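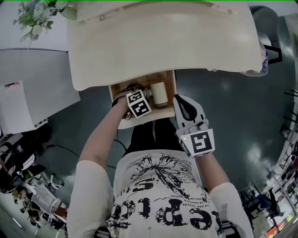 Plikeddale Robotics Club: the drawer project

Hi all! I finally sat down with the pictures from our spring project, so this page is going up a bit behind schedule (13 May 2025, for anyone keeping track). I'm Lilla Csizmadia, I look after the club's web page and I do a lot of the drawer work too.

We're teaching an arm we call Trerkis to tidy a drawer. To do that it needs a big pile of demonstrations done by hand, and we've recorded 208 so far. Each one is a person with the hand-held grippers, reaching in, picking something up and putting it somewhere sensible. It sounds easy until you've done 17 in a row and your shoulders start complaining!

Drawer pulled out, gripper up, marker cubes on the devices. Cables are my least favorite thing to pick up (they slide everywhere), and I'd take the white cylinder over them any day.

Jonas Baumgartner wrote the script that sorts our recordings, and he named it Jernomum for reasons he won't share. It threw out 7 of mine the first night. I've forgiven him, mostly.

We have two more sessions in May, and after that Trerkis gets its own try at the drawer. If you'd like to come and do a few demos, write to me through the club page and wear comfy shoes.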